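3. Making by hand in the Plolham households

Much of what our families told us about winter evenings began at the table, and it was usually some small thing lying on it that got them talking.

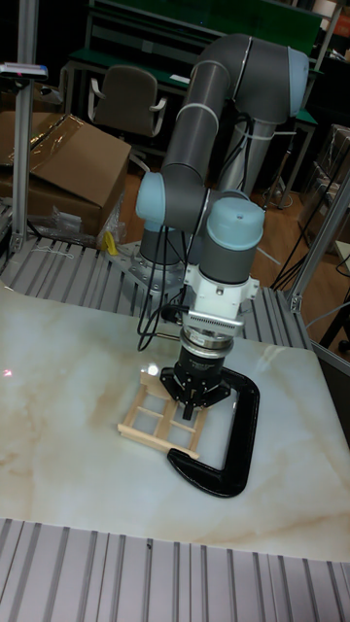
Figure 3. A small grid of thin craft sticks on a marble-patterned tabletop.

3.1 What people meant by "making something"

When we first sat down with families in Plolham and Trimolthorpe, we asked a question that seemed simple enough at the time: does anyone in this house make things? Most of the grown-ups said no, quite cheerfully, and then went on to tell us about the curtains they had hemmed, the birdhouse roof that needed a second go, and the birthday cards that had been drying on top of the refrigerator since January. It took us a while to understand that "making things" sounded to them like something done by other people, with a proper workshop and a set of good chisels. After Lovisa Dalen suggested we ask about "keeping your hands busy" instead, the conversations opened up a great deal, and we were often still there when supper was being put on.

We have kept that phrase through the rest of this paper, even where it is a little clumsy, as it belongs to the people we spoke with.

3.2 Craft sticks and other cheap materials

Of the 38 households that took part, nearly all kept a drawer, a cookie tin or a shoebox of odds and ends, and craft sticks turned up in these collections more often than we had expected. Parents liked them for being cheap and easy to sweep up. Children liked them, as far as we could tell, for being easy to snap. Several families described a long run of little fences, rafts and picture frames that began with a school assignment and simply carried on afterward, in one case for up to 5 winters.

Ivar Viklund, who carried out the Trimolthorpe interviews, noted that grandparents tended to talk about these objects in terms of patience - waiting for the glue, holding a corner still, leaving the thing alone overnight. The children hardly mentioned waiting at all. They told him what the object was going to be next, and a fence could become a ladder or a bed for a toy horse in the space of one sentence. We found this very charming and also rather hard to code.

3.3 Where finished things go

We had planned to ask only two questions about storage, and we are glad now that the interviews wandered. A finished piece might spend a week on the windowsill, then move to a bedroom shelf, and after that its path became hard to follow. One mother in Plolham told Zarmeena Mughal that she threw out three pieces every spring after bedtime and had been caught only once. Others could not bring themselves to part with anything, and had boxes in the attic to show for it.

The earlier Flivach survey treated objects like these as finished once the glue was dry. Our families spoke of them as things that went on being mended, borrowed and painted over, and we return to the matter of mending in Section 4.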